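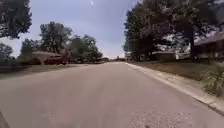 **Curb following on a street with no lane paint – club sidewalk/road rover**

**nsaliba** – December 12, 2021

Nour Saliba here, software lead for the Ralldale robotics club. Our rover is called Farah. The class project this term is to drive a residential street end to end and stop at the first intersection, with no GPS. We started in September and have 2 laptops and one working drive base.

The street has no painted lane lines, so we follow the right curb. The concrete is lighter than the asphalt and most of the time that is enough. Where there's a rough gravelly patch next to the gutter, the edge fit jumps left and the rover steers away from the curb. I labeled 997 frames by hand and retrained, and it still does it.

Any ideas before I label more?

**tread_left**

Don't label more. Crop the top of the frame first. You have trees, roofs and sky in there and the model is probably spending effort on them. Then look at what your left side is doing. If the left edge is just grass meeting pavement, it's a weak line and I'd give it less weight.

**bamitano_dad**

I help with the Bamitano team and we had the same trouble. We dropped the trained model and went back to a plain line fit with a limit on how much the angle can change between frames. One bad patch can't pull it over if the limit is tight. Students could also explain it to the judges, which they could not do with the network.

**nsaliba**

We had a limit at first and took it out. It made the rover slow to react when the curb curves. I can put it back with a looser value. Cropping is easy, I'll do that today.

**oddparity**

I disagree with dropping the network. A line fit is fine on a straight street and falls apart in shade. Tree shadows have harder edges than most curbs. Keep the model and fix the data. How many of your 997 frames have shadows on the road? If they were all shot under the same sky, that's your problem right there.

**bamitano_dad**

Shadows move around from frame to frame if you're driving. The curb doesn't. That's what the limit is for.

**oddparity**

A long shadow lying along the curb doesn't move much at all. We lost a run that way.

**nsaliba**

Good question about the shadows. I went through the set and most of it is flat light. I'll split it into sun and shade and test each one separately.

Stopping is the other half of the project, so I wrote down the cases we need to handle. Tell me if the order is wrong.

1. Straight road, even light. Curb on the right, grass on the left. Works now.
2. Coming up to the cross street in full sun, with tree shadows over the right side of the pavement. The curb has to be tracked through the dark blotches, and the rover has to notice the pavement opening up on both sides. 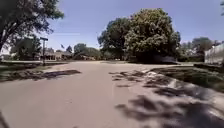 3. Curb lost completely. Right now Farah keeps the last heading for 15 frames and then stops. I think that's too long.

**tread_left**

I'd split case 2. Shadows and the intersection are separate problems, and if it fails you won't know which one did it. Find a shady stretch with no cross street and test there first.

For case 3, go by distance and forget frames. 15 frames means nothing if the speed changes.

**oddparity**

Agree on distance. Don't split case 2 for the final test, though. They show up together on that street, so the rover has to pass them together.

**tread_left**

Sure, for the final. I meant for debugging.

**brollusa_fan**

Are you using the Brollusa board for the wheel encoders? Ours dropped counts at low speed, so check that before you trust it for distance.

**nsaliba**

Yes, same board. I'll push it along a tape measure and compare. Plan is crop, then the sun and shade split, then the angle limit with a looser value. I'll post the numbers in this thread when I have them.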